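Monday. Started on the two-arm cell at 7:40. The left gripper had been closing late since last week, and the log showed 2,697 cycles since the pivots were last cleaned. Skiltley recommends service well before that.

Powered down the arms, locked out, wiped the finger links and checked the bolts for torque. Two were under spec on the inner pivot. Reset them with thread locker and let it cure over coffee. Powered up, homed both arms, then ran the open command and looked at jaw spread from the wrist camera before touching any offsets.

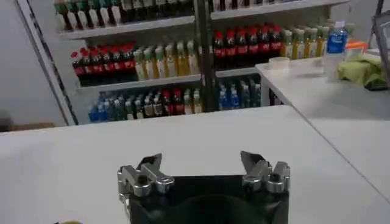 Benedikt Camenzind wrote under my log entry that I should stop homing with the jaws fully open, as the Zometti controller saves the open stop as zero and the error carries over to the next grasp. He homes at half stroke and has had no drift since January.

Tried it his way. Drift over 300 dry cycles came out lower than on Friday's run, so the half-stroke home goes into the startup sheet. Left the force limit alone.

After that, the cloth check. Folded piece in the middle of the table, fingers open on either side, cables running down along the wrists. 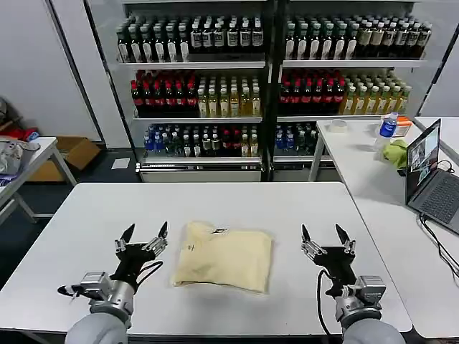
The approach height still needs work. I have it at 5 mm over the tabletop and want it lower for thin fabric, but the right arm has a small sag I have not traced. Could be the wrist module, could be the mount. Sunee Srisuk has the dial gauge until tomorrow. Ordered spare pivot pins from Wanitz. Backed up the parameters.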